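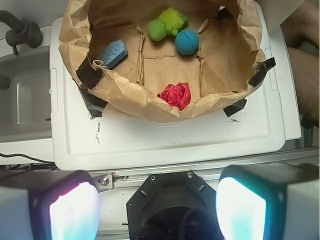
According to a comment left under the first part of this review, the Triltus hand "loses soft things on the way up and tells the controller it still has them", and the commenter had gone back to a vacuum cup after a month of it. I had the same fault on my unit by the Monday of the second week, so this second part deals with it before anything else.

The fault is a false hold. The fingers close, the pads register contact, the arm lifts, and the item slips out at some point in the first part of the travel. The hold flag stays set. The arm then completes the move and opens over the target with nothing in it. On a sponge or a ball of wool this costs a cycle. With anything heavier it is a dropped load that the software does not know about, and I would class it as a safety matter.

I logged 1,289 picks on firmware 4, all from open containers and all with light household items. False holds made up 7 per cent. Thin fabric was the worst by a clear margin. Firm balls were hardly affected.

The cause appears to lie in how the pad baseline is taken. Triltus samples it once at power-up. The pads warm over a session, the baseline drifts, and after around 100 minutes an empty finger can read as lightly loaded. Restarting the controller clears the fault until the drift builds up again. The manual mentions a warm-up period but gives no figure and no warning.

Puresberg, who sell the hand here, replaced one finger without argument. The replacement behaved in the same way. Their support desk then supplied a script that takes a fresh baseline before each close. It slows the cycle slightly and removed most of the false holds, though fabric still catches it out now and then.

The Mulcahy two-finger hand, which I ran on the same arm in March, checks finger gap as well as pad load and did not show the fault. It is a clumsier tool in a narrow opening and its cable exit is badly placed.

Build quality on the Triltus is otherwise good. The stop input works as stated, and the fingers hold position on loss of power. I would not fit it above a walkway or a shared bench on the current firmware. The Clurkport adapter plate is sold separately and its screws are too short.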